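Una mañana entre teteras en la jornada de puertas abiertas de Asante

Llevaba desde febrero con ganas de ir a la jornada de puertas abiertas de Asante, que para quien no la conozca es una casa de té con taller, sala de catas y tienda a las afueras de Nistness. El autobús me dejó en la rotonda equivocada y llegué sudando y diez minutos tarde, pero bueno, me dieron una pegatina con mi nombre y para adentro.

La visita empieza por el almacén, y el olor te pega nada más cruzar la puerta (jazmín, humo, algo como a heno, todo a la vez). Tienen 80 variedades en cajones de chapa, y nos dejaron meter la nariz en las que quisiéramos. Yo me quedé un buen rato con un oolong tostado que olía a galleta recién hecha. Compré una bolsa de 100 gramos al salir y ya me arrepiento de no haber cogido dos.

Luego pasamos a la zona de las teteras, que era lo que yo venía a ver, lo confieso. Soy de las que tienen el armario lleno y siguen mirando escaparates. Me gustan sobre todo las negras y panzudas, con el asa en arco por encima de la tapa, y los vasitos sin asa que se cogen con toda la mano. En casa uso una blanca heredada, muy fina, preciosa, y me da pánico cada vez que la friego.

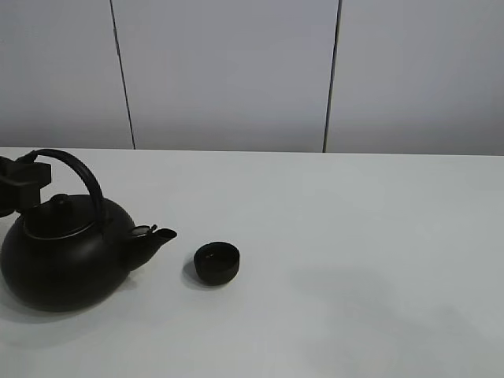 Lo que más me gustó fue lo en serio que se toman el gesto de servir. Nos explicaron que con el asa arriba el peso queda colgando de la mano y la muñeca trabaja de otra manera que con el asa lateral. Probamos las dos, primero con agua fría, y yo puse perdido el mantel con la lateral. ¡Con la otra, ni una gota! También insistieron mucho en la distancia entre el pico y el vaso: muy cerca te tapas la vista, muy lejos salpica.

Después vino la cata, en grupos de 8. Tres infusiones de la misma hoja, y la segunda ganó por goleada en mi mesa. De picar pusieron unos bizcochitos de Pastska, un obrador del pueblo de al lado, un pelín secos para mi gusto, aunque mojados en el té mejoraban bastante.

Cosas prácticas, por si os animáis: la entrada es gratis pero hay que apuntarse, el recorrido completo dura 2 horas y casi todo es de pie, así que zapato cómodo. El aparcamiento es pequeño. La tienda cierra a mediodía y a mí me pilló con un azucarero en la mano, que se quedó allí. Tengo que volver a por él.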